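How to tape your own ankle before a soccer match

I rolled my left ankle in October, about a week into the indoor season with Wultine, and I've taped it for every game since. We're a small club without a physio, so if you want tape on, you do it yourself on the bench with one eye on the warm-up. My first tries were awful. The tape bunched up under my heel and I had a blister by halftime!

You need one roll of rigid sports tape (the zinc oxide kind, not the stretchy stuff), a bit of foam underwrap and some scissors. I buy the Barier tape because it tears straight, but any decent roll will do. Shave the lower leg the night before if you're hairy, and don't put lotion on that day.

Sit down and hold your foot at a right angle to your shin, toes pulled up. Keep it there the whole time. If you let the foot droop, the tape will be too tight when you stand and you'll feel it across the front of the ankle with every step.

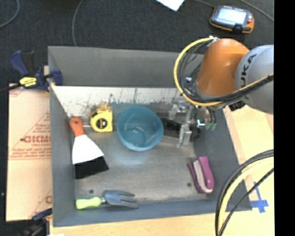
Next come the anchors. Wrap the underwrap from the middle of the foot up to just above the ankle bones, one layer, no more. Then put 2 strips of tape around the leg at the top, overlapping by half, with the ends touching bare skin so the whole thing doesn't slide down. Snug is fine, but you should still be able to slip a fingertip under the edge.

Now the stirrups – these do most of the work. Start on the inside of the top anchor, run the tape down under the heel and pull it up firmly on the outside. Do that 2 more times, each strip a little forward of the last. Always pull from inside to outside if you're like me and your ankle rolls inward.

Finish with a figure eight across the front of the ankle and under the arch, then close up the gaps with short strips. Walk for 10 minutes before you put your cleats on. Numb or tingly toes mean it's too tight, so cut it off and start over.

I wore it like this away at Verstraete on a horrible bumpy field and it held up until the last whistle. Take it off slowly afterward, peeling along the skin, and if the ankle is swollen or you can't put weight on it, see a doctor and skip the game.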